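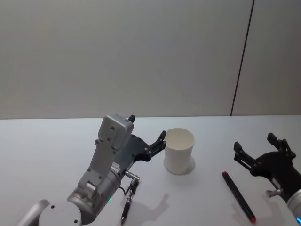
ok so we moved to Flevdale in May and I finally have opinions on the bus. thread, typing this at the stop

the 2 is fine. the 2 is always fine. comes up the hill, goes past the library, drops you by the market. no complaints

the 3 though. timetable says every half hour. waited up to 2 hours last week, no sign, no text alert, nothing. Zainab Chukwu from upstairs gave up and walked to Norkine in sandals

called the company. got passed to Thierry who was very nice and told me to check the app. the app says "on time". for a bus that did not exsist

things I've learned so far: sit on the left in the morning or you get the sun right in your eyes. back row rattles. driver with the green thermos will wait if he sees you running, the other one will not

also the ticket machine at Afolabi Street eats coins. use the one across the road, by the bakery

and the bakery!! get the cheese roll. go before nine, they run out

Inmaculada says there used to be a late bus on this route and they cut it a few years back. would explain why everyone at my work leaves dinner at 9:40 on the dot

anyone know who you write to about getting it back? city or the bus people? I'll do the letter, just need an adress

ok the 3 is here. it says 2 on the front. getting on anyway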